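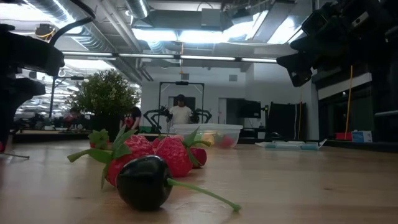 Contrôle avant mise sous tension, table à deux bras
Club de robotique Irndale, projet « Cueillette », juin
Contrôle fait par : Ingrid Kowalczyk. Relu par : Roy Hebden, qui a signé sans lire la première fois.

1. Châssis et fixations

1.1 Platines des deux bras serrées sur le châssis : OK. La vis du côté gauche avait pris du jeu, resserrée. Bradley affirme qu'elle était très bien comme ça.
1.2 Pieds stables, pas de cale en carton : OK. La cale de la dernière fois a été retrouvée dans la poubelle, où elle est à sa place.
1.3 Arrêt d'urgence accessible sans passer le bras dans la zone : OK, testé 3 fois. Declan l'a testé une fois de plus avec le coude, essai non comptabilisé.

2. Câbles

2.1 Aucun câble pincé sur toute la course des bras : à surveiller. Les boucles du bras gauche sont généreuses. Ajouter deux colliers avant la démonstration de Clalludmont.
2.2 Alimentation de l'ordinateur hors du passage : À REPRENDRE. La réponse « on fait attention » n'est pas une mesure de prévention.
2.3 Version du logiciel de commande notée : 406. Evander a une version plus récente sur sa clé. Elle y restera.

3. Plan de travail

3.1 Fruits factices seulement, rien de comestible dans la zone : OK. Je rappelle que la fraise en plastique ne se goûte pas, même pour vérifier.
3.2 Récipients en place, sans couvercle : OK. Celui en verre à bord bleu-vert est toléré pour les essais lents. Au premier éclat, on passe tous au plastique.
3.3 Fraises réparties sur le bois, pas en tas : OK. Le programme d'Evander préfère nettement quand elles sont rangées ; c'est bien pour ça qu'on ne les range pas.
3.4 Plante verte hors de portée des pinces : réserve. La reculer encore, ou l'inscrire au club. 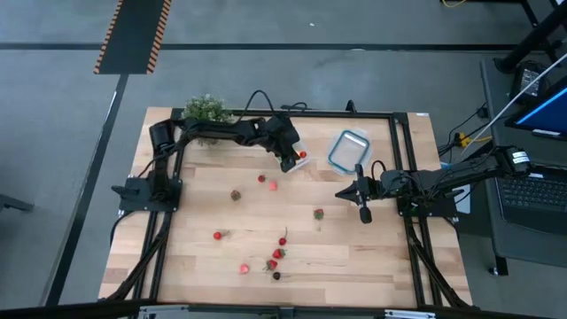
4. Personnes

4.1 Cheveux attachés, pas de manches flottantes : OK.
4.2 Une seule personne aux commandes, annoncée à voix haute : OK après discussion. La discussion a duré environ 15 minutes.
4.3 Personne ne rattrape un fruit pendant le mouvement : rappel fait à Declan, puis à Bradley, puis de nouveau à Declan.

Avis : mise sous tension autorisée à vitesse réduite. Le point 2.2 doit être levé avant tout essai à pleine vitesse.

© Club de robotique Irndale | Contact | Haut de page
Ce site utilise des cookies pour mesurer sa fréquentation. Accepter | Refuser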